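**Gosling** – a desktop arm kit with a wrist plate and a segmented hand
Sold by Pruruveck, which is Fitzgerald Rosenthal, a shared workshop bench, and a printer that sulks in humid weather
Page updated 22 May 2021

Gosling is a robot arm you print, screw together and argue with. It is sized for a table, it runs on hobby servos, and it will pick up a cube and put it in a box on a good day. On a bad day it will salute. We sell it as a full kit, as a hardware-only kit for people who have their own printer, and as a bag of spares for people who have already met their first stripped servo horn.

If you need something to lift engine parts or impress investors, please keep browsing. If you have a spare table and a couple of free evenings that you were going to waste anyway, read on. 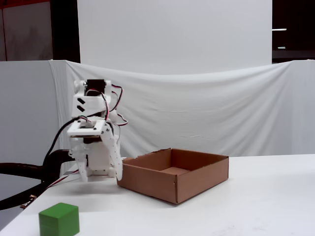
*Gosling over the practice table, fingers open, cube and box waiting.*

## What it does

The job we build around is the cube job: find a cube, close the fingers on it, carry it to an open box, let go. It sounds like nothing. A toddler can do it while eating. Getting a printed arm to do it over and over took me most of a winter, and the kit is more or less what was left on the bench when I stopped changing things.

You can drive the arm from a keyboard, play back a sequence of saved poses, or write your own control code and send joint angles over USB. The poses are stored as plain text, so you can fix them by hand when the fancy editor annoys you. It will annoy you.

## What's in the full kit

- All printed parts in white, including the upper bracket, the wrist plate and the hand
- 6 servos, tested on our bench before they go in the box
- Control board, flashed, with a printed pinout card
- Wiring set, cut long on purpose
- 206 screws, sorted into labeled bags
- Table clamp
- One cube

The power supply is not included. The one you need depends on where you live, and I got tired of mailing people the wrong plug. The manual lists the voltage and current.

The hardware-only kit is the same list minus the printed parts and minus the cube. You can print the cube. I believe in you.

## The hand

The hand is the part people write to me about. The fingers are built up from printed segments, one of them longer than the other, and the long one has a row of small holes down it. You can tie things through those holes, screw pads to them, or leave them alone and tell visitors they're for weight.

Bare printed plastic is slippery. Out of the bag, the fingers will hold a cube if you come at it square and will spit it across the room if you don't. Most owners add something grippy to the fingertips. Strips cut from a rubber kitchen glove work very well and cost next to nothing. I've tried fancier stuff and went back to the glove.

The hand mounts under a flat square plate with a screw at each corner. Four screws out, new hand on. If you design your own tool, the drawing for the plate is in the downloads folder, and you're welcome to sell whatever you come up with.

## The wiring

Yes, the wires hang out. Earlier versions ran everything through a neat channel inside the upper arm, and it looked terrific, and it pinched the servo leads every time the elbow folded past a certain point. Now they loop around the outside with plenty of slack and the arm looks like it got dressed in the dark. I have not replaced a pinched lead on one of these yet.

Leave the loops loose. If you must tidy, use the soft ties in the bag and move every joint through its full travel by hand before you power up. Zip ties pulled tight by a neat person are the leading cause of email in my inbox.

## Setting up the table

A plain, pale surface is best, mostly so you can see what you're doing and so a camera can too, if you add one. Ours is white and gets wiped down when somebody feels guilty. We hang a sheet behind it to keep the rest of the workshop out of the background.

Put the box where the arm can reach over the near wall without stretching. Low walls make life much easier. The bottom of a shipping carton, cut down with a knife, is perfect, and the kit arrives in one.

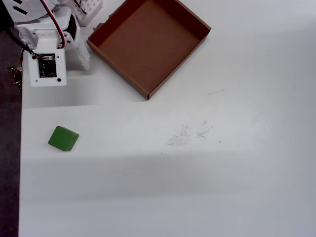
*The layout from overhead: arm at upper left, box set on the diagonal, cube off on its own.*

Start with the box at an angle or start with it square to the table, it makes no difference to the arm. It does make a difference to you. With a square box it's easy to end up tuning your poses to one exact spot, and then the box gets nudged and you're back at the beginning. I turn mine every few runs.

Keep the cube well away from the box at first. Beginners like to put them side by side to give the arm a short trip, and then the hand knocks into the box wall on the way down and shoves the whole business toward the edge of the table. A long trip is slower and far less embarrassing.

## Building it

Plan on two evenings if you've built something like it before, and a weekend if you haven't. The order in the manual matters in one place: center every servo before you fit its horn. I've put that sentence on the cover of the manual, on the servo bag, and now on this page. People still skip it. Then the shoulder wakes up, swings for the ceiling, and I get a video.

You need a small Phillips screwdriver, a hex key (in the kit), side cutters, and a table you don't mind clamping to. No soldering, unless you break something.

## Prices

| Item | Code | Price |
|---|---|---|
| Gosling full kit | PV-G1 | $634 |
| Hardware-only kit | PV-G2 | $200 less than the full kit |
| Spares bag | PV-G3 | Ask, it depends what's in stock |

Kits are packed in small batches. The current batch is spoken for and the next one ships in June. Orders go out in the order they were paid, and no, I can't move you up, not even for a science fair.

## Software

Gosling talks to **Tarnora**, our own little control program, which runs on Windows and Linux and on a Mac if you're patient. It has sliders for each joint, a record button and a big red stop button that I'm quite proud of. If you'd like to write your own, the serial commands fit on one sheet and the sheet is in the box.

Owners of our older arm, the **Vostetent**, can use Tarnora too, but the hand won't fit the old wrist without an adapter. The adapter file is free. The old arm was a bit of a brute and I still miss it.

## Returns and repairs

Unbuilt kits can come back within a month. Built ones can't, but I'll fix nearly anything for the cost of parts and postage. Pack it with the arm folded and the hand taken off. Put a note in saying what went wrong, or what you think went wrong, and which way it was pointing at the time.

Questions go to Fitzgerald through the contact form. I answer in the evenings, after the printer is loaded.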